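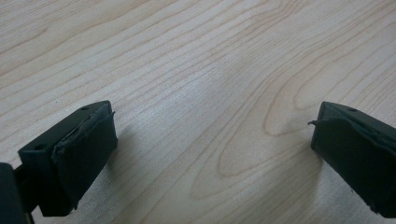 Halina Bielecka says that when she was seven, she thought the rings in a log were painted on by somebody at the sawmill. Lots of children think something like that! But trees make those lines all by themselves, and they take their time over it.

## How a tree makes a ring

Just under the bark there is a very thin layer where the tree does its growing. In spring, when there is plenty of rain and the days get longer, the new wood grows fast and comes out pale. Later in summer the tree slows down, and the wood it makes then is darker and tighter. One pale band and one dark band together make one year. So if you find a stump in the woods with 90 dark rings, that tree was very likely 90 years old – older than most grandparents.

## Where do the stripes come from?

Now, if rings are round, why does a plank have long stripes and wiggles? Try this with a carrot. (Ask a grown-up to do the cutting.) Slice one carrot across and you will see a circle inside a circle. Slice another one the long way and the circle has turned into lines. A log works the same way, and the lines we see on a board are called the grain.

## Very old trees

In the forest near Gronow there is an oak that is 300 years old, and people still have picnics under it every March, even when it's chilly. Some trees in other parts of the world have lived for more than 2,000 years. Imagine all those rings, squeezed in one around the other, and a new one on its way this summer.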